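Open Day at the Conneely Building: Frequently Asked Questions

The following information is intended for members of the public, school groups and company guests who plan to attend the April open day. Please read it before you register. Questions that are not covered here may be sent through the contact form on the main site.

When does the open day take place?

The open day is held on a Wednesday in April. Doors open at 10:00 a.m. and the last demonstration begins at 3:30 p.m. The exact date is given in your confirmation message.

Do I need to register?

Yes. Attendance is limited to 230 visitors over the course of the day, and each person must be registered by name, including children. Registration closes when all places have been taken. A waiting list is kept, and places that become free are offered in the order in which requests were received.

Is there a charge?

No. Admission, the printed program and all demonstrations are free. Lunch may be purchased in the Drullard Hall cafeteria, which accepts cards only.

How do I get there?

The Conneely Building is on the north side of the Willasex campus. The number 41 bus stops at the main gate, a short walk from the entrance. Visitor parking is available in Lot 6. Parking permits are sent by email and must be placed on the dashboard.

What will I see?

The main part of the visit is the tabletop manipulation demonstration. A robotic arm with a two-finger gripper works at a table set out with kitchen items and toy food. Staff introduce the task, run it, and then take questions. Visitors also have access to the poster display on the second floor and to a short talk in the seminar room.

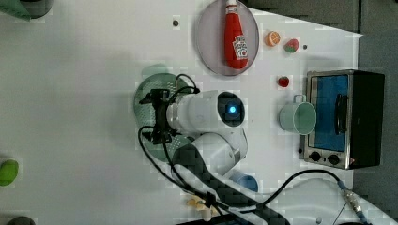
Dumum Robotics Group, Department of Mechanical Engineering

Why does the table hold kitchen items?

Household objects differ widely in shape, size and surface. A squeeze bottle lying on its side on a plate calls for a different grasp than a mug standing upright, and a toy strawberry leaves the gripper much less to hold. Visitors know these things from their own homes and can judge for themselves how hard a given step is likely to be. The toaster oven is on the table for the same reason.

Why toy food?

Toy food keeps its shape through repeated handling and does not need to be replaced between sessions. It is also easy to clean.

Is the arm controlled by a person?

The program includes both kinds of operation. In the first part of each session, a member of staff guides the arm. In the second part, the arm carries out a task under the control of software. The presenter will state clearly which kind is being shown.

What happens if the robot fails to complete a task?

The presenter will stop the arm, reset the objects and, where time permits, run the task again. Failed attempts are a normal part of the research and are discussed openly with visitors. Please do not reach in to help.

How long is a session?

Each session lasts about 40 minutes, including questions. Visitors are asked to arrive at the second-floor landing ten minutes before the time printed on their ticket. Latecomers will be moved to a later session if one has room.

May visitors operate the arm?

In each session, up to four visitors may guide the arm under supervision. Names are drawn at the start of the session from those who have asked to take part. Participants must be at least 12 years old. Long hair must be tied back, and scarves, lanyards and loose jewelry must be removed.

What safety rules apply?

All visitors must remain behind the yellow floor line unless invited forward by staff. Bags and coats are to be left on the racks outside the laboratory. Food and drink are not permitted in the room. Staff may end a session at any time if these rules are not followed.

May I take photographs?

Photographs for personal use are permitted without flash. Video recording and use of tripods require written permission in advance. Please do not photograph other visitors without their consent.

Is the building accessible?

The entrance, elevator, laboratory and restrooms are accessible to wheelchair users. Seating is provided on request at every session. Requests for sign language interpretation should be made at least two weeks before the visit.

Can I bring a school group?

Groups are welcome in the morning sessions only. One adult must accompany every six students. Teachers should complete the group form and should not register students individually.

Whom should I contact?

Inquiries about group visits, accessibility and media permission are handled by Kathleen Buckley, Outreach Coordinator. Messages are normally answered within four working days. Cancellations should be made through the link in your confirmation message.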